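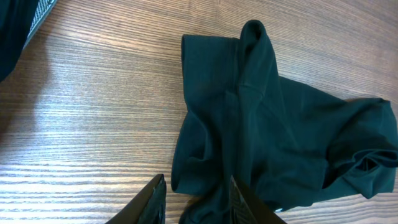

Lobo recording sessions
Minutes of the production meeting, 19/05/2025

Present: Ívar Ketilsson (guitar, production, chair), Sérgio Pinheiro (bass, mixing), the drummer and the keyboard player of Lobo, one representative of the label Jellness. The minutes were taken by the label.
Apologies: the mastering engineer at Plustton, who sent written comments (see item 4).

1. Minutes of the previous meeting

Approved with one correction. Under "Drum tracks" the sample rate was given as 48 kHz. All sessions are at 96 kHz, 24 bit. The file headers are correct and only the minutes were wrong.

2. State of the recordings

Ívar Ketilsson went through the track sheet. Nine titles are planned for the album. Basic tracks (drums, bass, guide guitar) are finished for all nine. Final guitars are finished for six. Keyboards are finished for four, and a fifth is usable if the organ part in the bridge is replaced.

The guide vocal on "Drodo" will be kept in the second verse. The singer has tried the verse again on two dates and prefers the first version. Spill from the headphones is audible before the first line and will be gated by hand.

"Drodo" is still the longest title. The version on the server runs to 9:12. Jellness asked whether an edit under five minutes could be made for radio. Ívar Ketilsson said the obvious cut is from the end of the first chorus to the beginning of the guitar solo, but the tempo differs at the two points, as the song was played without a click. He will prepare a rough edit. If the join cannot be hidden under a cymbal, the radio version will be dropped and another title chosen.

Action: IK to upload the rough edit before the next meeting.

3. Guitar sound

The rhythm guitars on the first three titles were recorded with the ribbon microphone and the later ones with the dynamic microphone only. The difference is noticeable when the titles are played in order. Options discussed:

a) Record the rhythm guitars on the first three titles again.
b) Re-amp the direct signal, which exists for two of the three.
c) Leave as is and correct with equalization.

Option b was agreed for the two titles where a direct signal exists. The third will be recorded again. The amplifier settings are written on the track sheet, apart from the presence control, which was left blank. The keyboard player thinks it was at four. Ívar Ketilsson thinks it was lower and will compare by ear.

New strings are to be fitted the evening before. Gauge as before.

Action: IK and SP, re-amping. IK, new rhythm guitar.

4. Mixing and level

Written comments from Plustton were read out. The two test mixes are acceptable in balance, but the limiter on the mix bus should be removed before files are sent for mastering. Peaks are to stay below -3 dBFS. There is a build-up at 166 Hz in both test mixes, which Plustton puts down to the bass and the floor tom together.

Sérgio Pinheiro replied that he mixes into the limiter and would rather send two sets of files, one with and one without. Plustton is to be asked whether it will use the limited set as a reference for loudness. On the low end he had already lowered the floor tom by 2 dB in the newer mix, which Plustton has not heard. He will put a narrow cut on the bass channel and leave the tom alone from there.

The drummer asked that the tom not be made any quieter. Noted.

Action: SP to send new test mixes of the same two titles, both sets.

5. Vinyl

Jellness reported on the cutting limits. At the present running order side A comes to 24:40 and side B to 17:05. The cutting room recommends no more than 19 minutes a side for this level, and will accept up to 22 with a loss of volume. The total does not fit the recommended length on any division.

Two proposals were put forward. The first is to move "Drodo" to side B and shift the short instrumental to side A. The second is to leave the instrumental off the vinyl and include it with the download only.

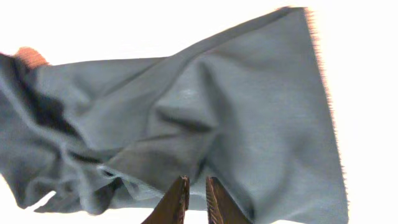
Sérgio Pinheiro objected to the second proposal, as the instrumental shares its last chord with the next title and the opening of that title would sound unfinished without it. A new opening would have to be mixed, and he did not want two different masters of the same song in circulation. He would accept a lower cutting level.

The first proposal was adopted, subject to the final timings. Jellness will request a test cut of side B with the new order, as it will now be the longer side. The last title on that side is the quietest, and inner groove distortion is not expected to be a problem.

The pressing will be 900 copies on black vinyl. Colored vinyl was discussed and not adopted on account of the price per unit. The CD will follow the same running order as the vinyl.

Action: Jellness, test cut. SP, timing sheet.

6. Credits

The draft credits were checked. Corrections:

- Ívar Ketilsson to be spelled with the accent in all places, including the spine.
- The acoustic guitar on title five was played by Sérgio Pinheiro and is credited wrongly.
- "Additional percussion" to be changed to "tambourine."
- The tuning of the baritone guitar is to be removed from the sleeve.

Songwriting shares are unchanged from the agreement already signed by the band. The shares for the instrumental are still missing and have to be registered before pressing.

Action: all four members to confirm the instrumental in writing to Jellness.

7. Release and concerts

Release stays in October. The first single will be chosen after the rough edit of "Drodo" has been heard. Jellness would like masters for the single six weeks ahead of its release.

One concert is confirmed for the release week. The room takes 97 standing. The band asked for a larger room and Jellness will inquire, but the confirmed date will not be given up until a replacement has been signed. The set will be the album in full plus three older songs, to be chosen in rehearsal. The baritone guitar needs its own wireless channel or a cable, and the venue is to be asked which is possible.

8. Other business

The backup drive was full at the end of the last session and the final two takes exist on the studio computer only. Sérgio Pinheiro will copy them and buy a second drive. The cost goes to the recording budget.

File names are to follow title, take, date. Names such as "final" and "final new" are not to be used.

The next meeting will be held when the new test mixes have been heard by Plustton. Ívar Ketilsson will send the invitation.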